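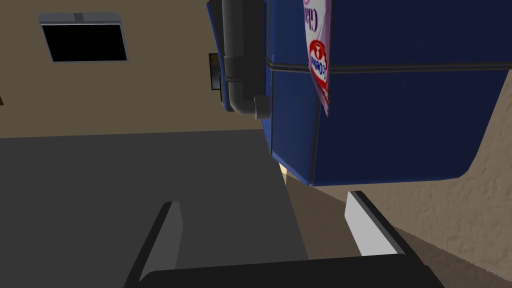 Dark blue appliance over a gray countertop (computer rendering)

Search the minutes
Reading time: 2 min

Stilden House Residents' Association
Minutes of the meeting held on 23/02/2018 in the shared kitchen

Chair: Gheorghița Bogdan
Minutes: Signe Bakke

1. Previous minutes
The previous minutes were read and approved with one correction. The name of the roofing firm is Tudose, with one "s".

2. Roof over the back stairs
The letter from Tudose was read aloud. They propose to replace the old gutter, which is from 1943, and to keep the slates. The price is 700 for the gutter and the work together. It was asked if painting is included. The letter does not say this clearly. Bogdan will write to Tudose and ask for the answer on paper. Decision on the price is moved to the next meeting.

3. Bicycles
There are 18 places in the cellar and more bicycles than places. It was agreed that each apartment puts a label with its number on its bicycles. Those without a label in September will be moved to the shed. Apartment 2 did not agree with the shed because the door does not lock well, and asked that this be written here.

4. Stair cleaning
Godoletti will continue on the same terms. Several residents said that the top floor is often forgotten. Bakke will speak with them.

5. Other matters
The Prulten key for the laundry room is still missing. Whoever has it is kindly asked to put it in the chair's mailbox.

The meeting was closed by the chair. The date of the next one will be put on the door.

Signed: S. Bakke

2 comments | 0 shares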